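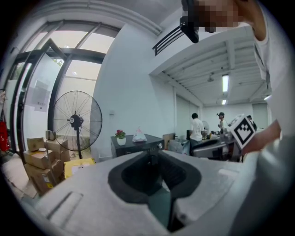 Plevness Household Services
Working group on automation in the wash and sort line
Minutes of the meeting held 6/20/18, upstairs meeting table, Brokville site

Present: Viera Šťastný (chair), Nandi Venter (operations), Kayode Anozie (staff representative), Lino Galli (technical)
Apologies: Bello Eze
Minutes: L. Galli

1. Minutes of the April meeting
Agreed, with one correction. Under item 4, "loading arm" should read "unloading arm". The loading arm is not in scope until the second phase.

2. Training recordings
LG reported that staff had recorded 1,981 usable handling runs with the hand-held grippers against the target of 2,000 set in April. A further 221 were rejected, most of them for lost tracking at the start of the run. The remaining runs will be made on door opening and drum unloading, where the set is thinnest.
NV asked whether rejected runs counted towards a person's daily quota. LG confirmed that they do at present. VŠ ruled that this will continue until the target is met.

3. Effect on shift work
KA presented comments from the floor. Points raised:
3.1 Recording work is slower than normal handling and tires the wrist. Staff asked for a limit on continuous use. Agreed: no more than 2 hours per person per shift, with a change of task between sessions.
3.2 Staff who record are taken off the line, and the sort count for the shift is not adjusted. NV accepted that this was wrong. Counts will be adjusted from the start of next month.
3.3 Several staff asked whether the unloading arm would reduce the number of posts. VŠ stated that no posts are to be removed in the first phase. KA asked for this in writing, covering the second phase as well. VŠ could give the first part only. The second part is to be put to the Grerero office.
3.4 Job titles. The present grade of "line hand" does not cover recording, checking of runs or restarting the arm after a fault. KA proposed a separate grade. Not agreed; see actions.

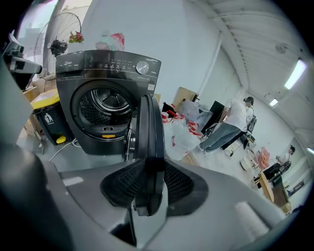 4. Machine settings
Programme selection stays with the operator in the first phase. The arm will not turn the selector knob. LG noted that the models in use at Grerero and Brokville have different panel layouts, and that runs recorded on one do not carry over well to the other. NV will supply a list of models by site.

5. Floor space
Cables crossing walkways are to be taped or covered. Packaging is to be flattened and moved out at the end of each shift. The Abubakar site has asked for the Brokville floor plan; LG to send it once the fan positions are settled.

6. Actions
LG: complete remaining runs; send floor plan to Abubakar.
NV: adjust sort counts; list of washer models by site.
VŠ: written statement on posts, first phase; letter to Grerero on second phase.
KA and BE: draft duties for a possible new grade.

7. Any other business
KA asked that gripper straps be supplied in a smaller size. LG to order.

Next meeting: to be fixed by VŠ when a reply is received from Grerero.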